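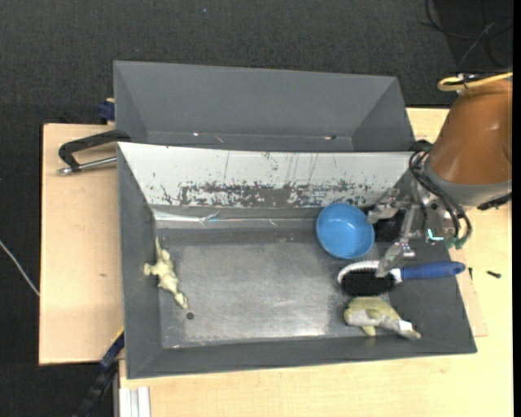 A blue bowl, a hairbrush and two soft-colored toys in one of the gray sorting bins at Plarinis.

**Plarinis says mixed bins will cut waste. Its donors would like to see the numbers.**

June 22, 2025 – The household reuse center Plarinis has stopped asking people to sort their donations before dropping them off, and it says the change will keep more usable goods out of the trash. So far it has offered little to back that up.

Under the old rules, toys, kitchenware and bathroom items went into separate containers at the door. Since May, everything goes into the same gray bins, which are sorted later on tables in the back. A plush toy can now end up next to a hairbrush, and a bowl someone may want to eat from can share a bin with both.

"People were turning around and leaving when they saw the old signs," said Kauko Hirvonen, who manages the center. "Now they hand over the bag and go home."

Hirvonen said donations are up. Asked by how much, he said the center was still working on a figure and hoped to have one in 9 weeks. He could not say how many of the items taken in under the new system had been passed on to new owners, or how many had been thrown out.

Those are the figures that matter to Lempi Halonen, who has donated to Plarinis for seven years and signed a letter asking for the old containers back. The letter carries 20 names.

"More bags at the door is easy," Halonen said. "I want to know what leaves by the other door, and in what condition. I wouldn't buy a bowl that had been sitting with somebody's old brush."

The center's written reply says all kitchenware is washed before it goes on the shelf and that brushes are checked one at a time. It does not say who does the checking. Nor does it explain why personal items such as hairbrushes are accepted at all, when Ferrand, the other reuse shop in town, turns them away.

Vibeke Arnardóttir, who runs Ferrand, said her shop tried mixed intake for two months and gave it up. "We saved time at the front and lost it in the back," she said. "Soft toys were the worst of it. They pick up whatever they're packed with." She added that her shop is smaller and that Plarinis may have better luck.

Hirvonen called the comparison unfair – his center has more table space, he said, and longer hours. He would not rule out a separate container for toys, but said there was no plan for one.

The bins themselves show their share of wear, with scuffed floors and scratched sides. Hirvonen said there is no money set aside to replace them this year.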